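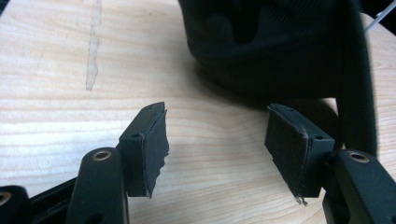
## Open day at the Jurić furniture works, Drenderville

The Jurić works opens to the public in August, when half the production lines are down for maintenance and the other half run a short shift. The tour costs $6, paid in cash at the gatehouse. Children under ten get in free but have to stay out of the machine hall. I took the morning tour, which started at nine and was supposed to last an hour and a half. We finished just before noon.

Parking is on the grass across from the main gate. It had rained overnight and the lower end was soft, so I left the car on the street by the bakery and walked back. The bus from Parkent stops at the same corner, but the first one gets in too late for the nine o'clock group.

## The yard

The tour starts outside, with the lumber. Boards come in already sawn and are stacked with thin strips of wood between the layers so that air can move through. Each stack has a paint mark on the end for the month it arrived. The guide said ash and birch make up most of what they use now. They bought a lot of beech until a few years ago and still keep some for repairs to older chairs.

After the yard the boards go into the kilns. There are 3 of them, brick on the outside, with steel doors on rails. One was open and empty and we were allowed to walk in. It smelled strongly of vinegar. The drying schedule is posted on a clipboard outside each door and is still filled in by hand, morning and evening.

## The machine hall

Ear protection is handed out at the door. Even on a short shift it was too loud to hear the guide, so the explanations were given in the corridor beforehand and we walked through without talking. The route is painted on the floor in yellow.

The hall is laid out in the order the work is done: crosscut saws, planers, then the shaping machines for legs and rails. Dust extraction runs overhead the whole way and ends at a boiler on the north side, which burns the waste and heats the kilns. Offcuts too long for the boiler are bundled and sold at the gate in the fall. People line up for them, apparently, and the bundles are gone by lunchtime.

The steam bending station was the part most people had come for. A chair back goes into the steam box straight, comes out soft, and has to be clamped around the form in under a minute. They did it twice for us. The second one split on the outside of the curve and was thrown in a bin. The guide said this happens with any board where the grain runs out to the edge.

## Finishing and tables

Tables are a smaller part of the business than chairs. The works turns out nearly 2,000 chairs a month in a normal season, and tables are mostly made to order. The tops are sorted by eye before they are finished. The sorter told us that customers used to ask for the plainest grain possible and now ask for the opposite, so boards with swirls in them are set aside for tops where they would once have gone to the underside. 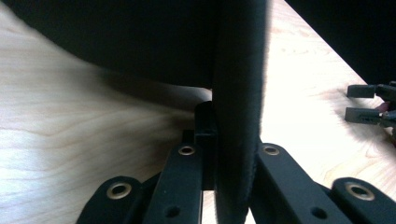

Light wood grain and black fabric.

Finish goes on in two rooms, one for oil and one for lacquer. Visitors look in through a window. The oil room had its fans on and racks along both walls. Lacquer was shut down for the month. I asked which holds up better in a kitchen and was told lacquer, as long as you never have to sand it, and oil if you don't mind doing it over once a year.

## The Jarno chair

A side room off the showroom is given over to the Jarno, the stacking chair the company has made for 60 years. It is the one found in most school halls in this part of the country. The room has an early chair, the wooden bending form, and several price lists. The early seat is narrower than the current one and the back slopes more. You can sit in all of them except the first.

The showroom has seconds at the end of the tour. Most had small knots or a color mismatch between the legs and seat. I looked at a bench but it would not have fit in the car.

## Practical notes

- Wear closed shoes. Two people in sandals were sent back from the gatehouse.
- There are stairs between the machine hall and finishing, and no elevator on the visitor route.
- The canteen sells coffee and soup from eleven. The soup was barley.
- Photos are allowed everywhere except at the bending station.
- The afternoon tour skips the kilns.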